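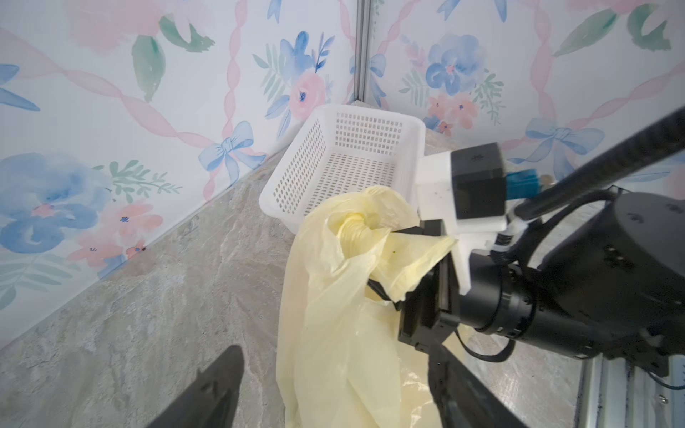
Packing and Sorting Assistant (part-time)

Varnard Household Supply, Bostham

Varnard packs and ships small household goods from one building on the east side of Bostham. Most of what we send out is kitchen and storage items: plastic baskets, bags, liners, trays, hooks and cloths. We are hiring a packing and sorting assistant for the day shift, starting in February.

Hours and pay

The shift runs from 8:30 a.m. to 1:00 p.m. Hours are fixed and do not change with the season. The job pays hourly and you are paid every two weeks. Paid training covers the first 14 shifts. The rate is given on the application form, along with the rate after training.

What you will do

Take baskets and bags from the incoming shelves and check them for cracks, splits and dirt.

Open out plastic bags that arrive crumpled, shake them flat and fold them to the size on the card.

Line baskets with a bag when the order calls for it. The bag should reach all four corners and fold over the rim.

Sort returned items into keep, clean and discard.

Label finished packs and stack them on the cart for the Urnier pickup at 12:30 p.m.

Sweep and wipe down your own area before you leave.

A normal shift is some 70 packs per person. New staff are not held to that number during training.

What we are looking for

You need to be able to stand for most of the shift and bend down to floor level, as some of the baskets are kept low. The heaviest item you will lift is a full carton of liners. You should be comfortable handling thin plastic, which tears if it is pulled too hard at the gathered end. Basic reading in English is needed for the order cards. No previous warehouse experience is required, and there is no degree requirement.

People returning to work after a break are welcome to apply. So are students, if their classes leave the mornings free.

The building

The packing room is on the ground floor and has step-free access from the parking lot. It is heated in winter. There is a break room with a refrigerator and a microwave. The Korletey bus stops across the street. We supply gloves and an apron. Please wear closed shoes.

How to apply

Pick up a form at the front desk between 9 a.m. and 3 p.m., or ask for one by mail. Tell us when you could start and whether you have any regular commitments in the mornings. We do not need a resume, but you can attach one.

Applicants we would like to meet will be invited to a short trial at the packing table, which is paid at the training rate.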